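The Woman Who Reads the Manual

By Naheed Rizvi

Saodah Govindasamy has written the words on your space heater, and she knows you didn't read them. She takes this better than I would. When I got to her apartment at four in the afternoon she had two mugs out and a manual for a bread machine open on the table, a rival's work, with a pencil lying in the fold like a scalpel.

"Page nine," she said, before I had my coat off. "They tell you to remove the paddle. Page thirty-one, they tell you where the paddle is."

She writes and translates instructions for household goods, mostly into English, and has done it long enough to have opinions about the word "ensure."
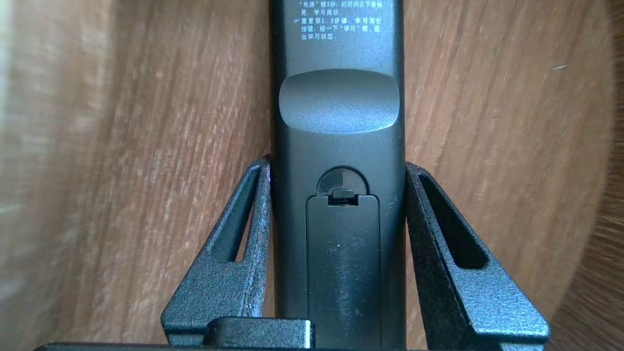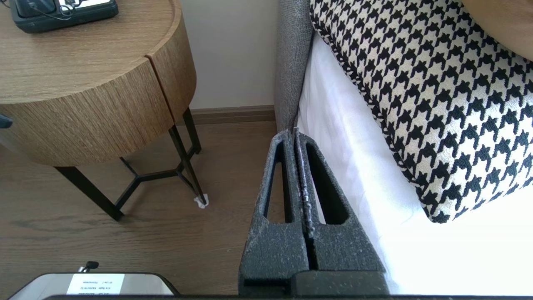 Small print on the back of a remote control, then a bed and a nightstand.

How a person ends up doing this

Govindasamy trained as a chemistry teacher and lasted one school year. Her first manual came through a cousin, Talha Bugti, who was importing rice cookers under the name Ulteo and had been sent an English booklet that opened with the sentence "Congratulations of your rice." He asked her to look it over for the price of a rice cooker.

"I still have the rice cooker," she says. "I wanted to keep that sentence, by the way. I fought for it. Talha felt it lacked authority."

Bugti, reached by phone, remembers it differently. He says she sent back four pages of questions, including whether he had ever personally cooked rice. He had not. He went out and bought some.

That became her method. She won't write a step she hasn't done with her own hands, which means that products arrive at her door in boxes and leave her apartment in worse boxes. For years she has been assembling shelves, descaling kettles and setting clocks she has no use for. Her downstairs neighbor once asked if she was a burglar with very low standards.

The warnings

I had assumed the hard part was the steps. It's the part in front of them. A fan she did for a company called Gudden came with 130 words on how to turn it on and change the speed, and then an email from the legal department about everything a person must be told not to do with a fan.

"You start reasonable. Don't use it in the bath. Fine, I'm with you. Then somebody in a meeting says, what about hair? What about a curtain? What about a wet curtain? By the end you have a document about curtains."

Her personal record is a 159-page booklet for an iron. She is careful to say that this was in several languages. She is then careful to say that it was still an iron.

Does anyone read the warnings? She thinks people read them once, afterward, to find out whether they're in trouble. She did write one that got a fan letter. It said, in full, "The lid is hot for longer than you think." The retired man who wrote in said it was the first time an appliance had talked to him like an adult. She has the letter in a drawer with the warranty cards, so it may be some time before she finds it again.

"Ensure" and other enemies

There is a list. It used to be taped inside a kitchen cabinet, and now she carries it in her head, where it gets more exercise. "Ensure" is at the top. "Simply" is right behind it.

"If I write 'simply slide the cover off' and you can't slide the cover off, I've called you stupid in your own kitchen. You paid for that."

She doesn't care for "properly," as in "close the door properly," and wants to know what the other way of closing it would look like. She dislikes "as shown" when the drawing shows a thumb and a gray area. She once spent two days arguing with Zeeshan Cheema, her editor on and off for years, over whether a blender "stops" or "will stop."

Cheema, who joined us for the second pot of tea, is unrepentant. "It will stop," he said. "It hasn't stopped yet. You're reading the manual."

"It stops, Zeeshan. It's a blender. It does that."

I asked if they had ever settled it. They looked at me as though I had asked whether they'd ever finished breathing. The printed version says "wait for the blender to stop," and each of them regards this as a defeat.

The drawings

Companies like drawings because a drawing doesn't have to be translated. Govindasamy likes them too, up to a point, and the point was a bookcase made by Bilov. The booklet had no words in it at all. It had a round-headed man who was sad when he worked alone and happy when he had a friend.

"I live alone," she says. "I looked at that man for a long time."

She built the bookcase by herself. It leans a little, toward the window, and she has put the heavier dictionaries at the other end to discourage it. Her suggested text, sent to the company without anyone having asked for it, included the line "One person can do this in over an hour with a wall to lean on." They wrote back thanking her for her interest in bookcases.

She's fairer to illustrators than to lawyers. The best she has worked with, Shazia Sandhu, insists on drawing the wrong way as well as the right way, and puts more effort into the wrong way. Sandhu's picture of a vacuum bag fitted backward has real feeling in it. There's a print of it in the hallway, framed, next to a calendar still turned to August.

Testing on the innocent

Before anything goes to print, Govindasamy gives the draft to someone who doesn't want it. She won't use friends anymore because they are kind, and they nod. She prefers people who are hungry or late. The draft for a Ghumman pressure cooker was tested on a man who had come to read the gas meter.

She sits across from them and keeps her mouth shut, which she describes as the only skill in the job. She watches where the eyes go. They go to the picture, then the biggest number, then the thing itself, and then the hand reaches out and presses something. If they come back to the page, it's with a question, and she writes the question down. Most of her headings are questions people have muttered.

"One lady said, 'Well, what does it want?' I put that in. 'What does the light want?' The client took it out. They put in 'Indicator Status.'"

She says this without bitterness, or with the amount of bitterness that fits in a mug.

What she reads for fun

Cookbooks, it seems, and mostly to complain. Recipes get away with things she never could. "Season to taste! Imagine if I wrote that for a boiler."

I asked what she does with the booklets that come with her own things, when something arrives that she didn't write. She got a little vague and poured more tea. Cheema was less protective. He told me that when she bought her new phone she threw the leaflet out with the plastic and called him that evening to ask how to make it stop buzzing.

"It didn't say," said Govindasamy.

"You didn't look."

"I looked at the picture."

She picked up the pencil again and turned to page thirty-one, and I went to find my coat, which was on a hook in the hallway that came off in my hand. There were two screws on the floor. She said the instructions for it were around somewhere.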